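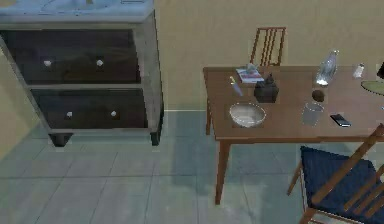

Text by Lindsay Henare. Pictures from the Kernon test house, a simulated home. Posted in March.

Dining room. The job is to clear the table and put what belongs in the chest of drawers away. A bowl and a teapot are simple enough to name. The clear bottle and the drinking glass are harder, as depth sensing still does badly with anything transparent. The phone should be left alone, and a machine has to be told that or learn it.

Drawers with small round knobs are a chore of their own. The hand has to close on the knob, pull straight and stop in time. People do this without looking.

Kernon is a rendered house where household chores are tried before anyone risks real dishes. Over the winter the Ulloa team ran 2,000 attempts at short jobs: fetch a cup, open a drawer, carry something to another room. They counted 1,077 as finished. Opening a drawer did best. Carrying between rooms came last, with 57 clean runs — fewer than anyone on the team had guessed.

Bedroom doorway. Going from the yellow floor to the blue carpet means getting past the door frame with the arm held clear of it. Making the bed is on the list for later. For now the task is to go in, pick up one thing from the carpet and come back out.
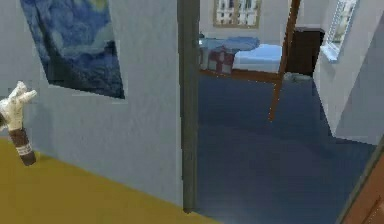

Iddrisu Adjei wrote in to say that the finish rate matters less to him than the time. "If it needs 2 minutes to get through a door, I'll carry the cup myself," his note went on. He would sooner have a slow machine that works at night than a fast one he has to watch.

Times for each job will go up with the next set, along with the first runs at folding towels.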